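Why Does My Spoon Look Upside Down?
Light and Colour for Curious Kids

Go and grab a spoon. A metal one, the shinier the better. I'll wait.

Got it? Look into the scoopy side, the side you'd put your soup in. There you are – upside down! Now flip it over and look at the back. You're the right way up again, but you've got a huge nose and tiny ears. I did this at the breakfast table when I was eight and I got in trouble because my porridge went cold. Worth it.

So what's going on?

First we need to talk about bouncing. Light travels in straight lines until it hits something. When it hits something, some of it bounces off, and if that bounced light goes into your eye, you see the thing. The book on your bed, the cat, your own knees. You see all of them because light has bounced off them and landed in your eyes.

Now think about a tennis ball. If you throw it at a smooth concrete wall, you can pretty much guess where it will go. Throw it at a pile of rocks and it could fly off anywhere (into the neighbour's yard, in my case). Light is a lot like that ball. A rough surface, like a brick or a woolly jumper, sends the light off in all sorts of directions and everything gets jumbled up. A very smooth surface sends it off neatly, all in order, so you get a picture. We call that picture a reflection.

A bathroom mirror is smooth AND flat, so your reflection looks like you. A spoon is smooth but it's curved. The light hitting the top of the scoop gets bounced downwards, and the light hitting the bottom gets bounced upwards. They cross over on the way to your eye, and that's why your head ends up where your chin should be. The scoopy shape has a proper name, by the way. It's called concave. I remember it because it goes in like a cave.

The back of the spoon bulges out, and that shape is called convex. Convex mirrors squash a really wide view into a small space. You might have seen a big round one up high in the corner of a shop, or on a bendy driveway where drivers can't see who's coming. Our corner shop on Presirano Street has one, and I still pull faces in it.

Can black things be shiny?

I get asked this one a lot! People think black things can't reflect anything, because black soaks up light. It does soak up most of it. That's why a black T-shirt gets so hot in January when you're waiting for the bus (here in Australia, anyway – if you live up north, think of July).

But a smooth black thing can still bounce a bit of light off its very top layer. Think of a piano, or a polished school shoe, or a wet road at night with all the street lights shining in it. The bright spot you see on something glossy is called a highlight. It's really a little reflection of a lamp or a window, and its shape changes with the shape of the thing. On a ball you get a small blob. On something tall and round, like a bottle, the highlight gets stretched out into a long skinny stripe running up and down.

Artists love this. If you draw a plain circle, it looks flat. Colour it in dark, leave one little white spot near the top, and suddenly it's a marble. Try it! I filled a whole page of my Nendance sketchbook with marbles once, 27 of them, and a few of them looked good enough to roll off the table.

Something to try at home

You'll need a torch, a sheet of kitchen foil and a dim room.

Lay the foil flat with the shiny side up and shine your torch at it on a slant. Look for the patch of light it throws onto the wall. Now scrunch the foil into a ball, open it out again, and shine the torch at it the same way. The patch has turned into lots of little sparkles all over the place. It's the same foil and the same torch, but now you have hundreds of tiny mirrors pointing in different directions.

If you have 2 torches, get a friend to help and see what happens when you shine them from opposite sides. Please don't shine them in anyone's eyes, and never try any of this with the sun. 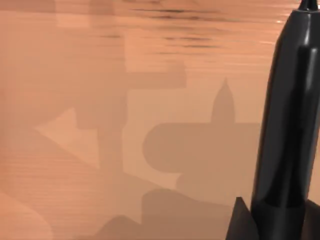 Why can't I see my face in a sheet of white paper, when paper bounces back so much light?

Paper feels smooth to your fingers, but up close it's a tangle of tiny fibres. They scatter the light every which way, so plenty of it reaches your eyes but the picture of your face gets all mixed up.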